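Bring Back the Small Can

When I was a kid in Pletunport, my uncle ran the lunch counter at the bus depot, and he sold soda in one size. It came in a paper cup you could close your hand around. If you wanted a second one you paid for a second one, and hardly anybody did. People drank it with their sandwich and got on the bus.

I thought about that counter in September, when I drove out to see Halima Rotich and stopped for gas on the way. The smallest fountain cup at the station was 32 ounces. I asked the clerk if there was anything smaller and he offered me a cup for water. I took the 32, paid for it, drank a third and poured the rest into the grass at the next rest stop. I don't think I'm the only person who does this.

My argument is a modest one. Stores and restaurants should sell small portions, put them where people can see them, and price them fairly. I'm not asking for a ban on the large size. I have read the case for bans and taxes and I can see why people make it, but my own complaint comes before any of that. A person who wants a little of something should be able to buy a little of it.

The usual answer is that the large size is a better deal. Per ounce, it is. But nobody eats per ounce. If I pay an extra 50 cents for food I then throw out, I'm down 50 cents. Chiamaka Ojo, who kept the books at Bassey when I worked there, used to say that a bargain on something you didn't want was called an expense. She was talking about printer toner, but it holds for french fries.

The second answer is that nobody is stopping you from leaving half. That's true, and it is also harder than it sounds. Most of us were raised to finish what was in front of us. My mother-in-law, Assunta Ruggiero, grew up in a house where bread was kissed before it was thrown away, and she still can't watch a plate go back to a kitchen with food on it. She eats past the point of enjoying it, and then she complains all evening. Give her a half order of pasta and she is happy. Two of the restaurants near her will do it if she asks. The others tell her the kitchen can't, though the kitchen manages it for children under twelve.

Drinks are where the change would be easiest, as the small sizes already exist. The short, slim soda can has been around for years. It holds as much as I want with lunch.

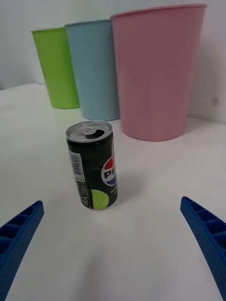 A small Pepsi can, opened.

The trouble is finding one can by itself. At the Doltia near my house the small cans come only in multipacks, on the bottom shelf, and the cooler by the register holds nothing but bottles I would need two days to finish. Flat soda on the second day is not a treat. Bukola Sani manages a store in the same chain, and she told me she once put a row of small singles at eye level on her own say-so. They sold well enough. Then the new shelf plan came down and she had to move them.

I understand that a small can costs nearly as much to fill and ship as a bigger one, and I'd expect to pay for that. I'd pay it without grumbling. What I object to is having the choice made for me somewhere up the line and then being told it's what customers want.

The bakery on Stokevier Street sells half loaves. They cut them while you wait, wrap the other half, and somebody else buys it before noon — usually one of the older people who live alone in the apartments upstairs. It takes a knife and a second bag. I'd like the gas station to try it with the cups.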